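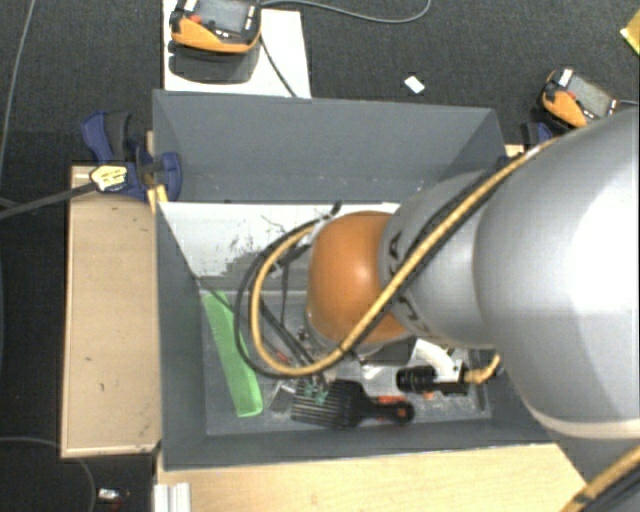
Robot arm over a grey bin, yellow hose looped to one side

Skondeo Community Help > Faith and Family
Posted Sep 8, 2026 by marmalade_alto

Can I be a godmother if I can't prove I was baptised?

Hello all, hoping someone on here knows how this works. My oldest friend has asked me to be godmother to her little boy, who is seven months old and a complete dumpling. The christening is at the parish church in Brirley (Church of England) and I said yes before she'd finished the sentence.

Then the form came round. It asks every godparent for the date and place of their baptism, and I've got nothing to put. I'm forty, I've always been told I was "done" as a baby, and there's a photo of me in a long white gown looking furious. But my parents have both died, there's no certificate in the family papers, and my aunt thinks it might have been a chapel in Eltudov that closed years ago. She also thinks it might have been my cousin in the gown, so she isn't the strongest witness.

I go to church now and then, mostly Christmas and the odd evensong when I'm feeling wobbly. I'm not confirmed, I'm fairly sure of that one! I don't want to fib on the form and I really don't want to let my friend down a few weeks before the day. Do they check? Would a Methodist or Baptist or whatever-it-was chapel even count? And if I can't find anything out, is that it, am I demoted to guest?

12 people found this helpful - Share

churchmouse_again

Oh, what a lovely thing to be asked! Please don't panic. I've been through nearly this exact muddle, although mine was a lost certificate and I at least knew which church.

The Church of England rule is that godparents have to be baptised themselves. They're meant to be confirmed as well, but the minister can let that part go if there's a good reason, and in my experience they usually do. So I wouldn't lose any sleep over the confirmation. It's the baptism they can't wave away.

It doesn't have to have been in the C of E. Baptism with water, in the name of the Father, the Son and the Holy Spirit, counts whichever church did it, so a Methodist chapel would be fine. If it was Baptist, though, what you had as a baby was probably a dedication or thanksgiving, because they baptise people who are old enough to say yes for themselves. That's worth finding out before you go hunting for a certificate that never existed.

For the hunting itself, start with the denomination. When a chapel shuts, its registers often go to another church nearby or to the county record office. Email the record office with your full name at birth, your parents' names and your date of birth, and give them a few years either side in case you weren't a tiny baby. Mine took a fortnight and they were ever so kind about it.

Whatever turns up, ring the vicar now and say what you've said here. Mine never asked to see any paperwork in the end, but some do, and it's a much nicer chat to have early than on the church steps - ask me how I know.

9 people found this helpful - Share

old_tenor

Just put "yes" and the year you were born. My brother did. They don't check.

1 person found this helpful - Share

fontside

Please ignore the last reply, you've already said you don't want to fib and you'd be making promises in front of everybody ten minutes later.

To add to churchmouse - if the registers draw a blank you've still got two routes. One is to be baptised yourself. Adults are baptised all the time, and some vicars will do it in the same service as the child, before the godparents make their promises. They'll want to talk it through with you first, and normally to talk about confirmation too, so don't leave it late. If there's real doubt about whether it happened when you were small, there's a form of words for that, starting "if you have not already been baptised", so you needn't worry about being done twice.

The other is to stand up as a sponsor or special friend, which isn't the same thing but lets you be there at the front with them. Your friend would still need enough proper godparents. The usual number is three, with two the same sex as the child, though one of each will do if three can't be found. Parents can be godparents to their own child as well, so long as there's at least one other. My niece has five and I'm still not certain who all of them are.

And if they haven't sorted a cake, Zacharopoulos in Brirley did ours, the lemon one. Order early, they get booked up in September.

6 people found this helpful - Share

4 comments - 31 shares

Skondeo uses cookies to remember your settings. Accept all / Manage choices
Get the week's best answers by email. Sign up to our newsletter.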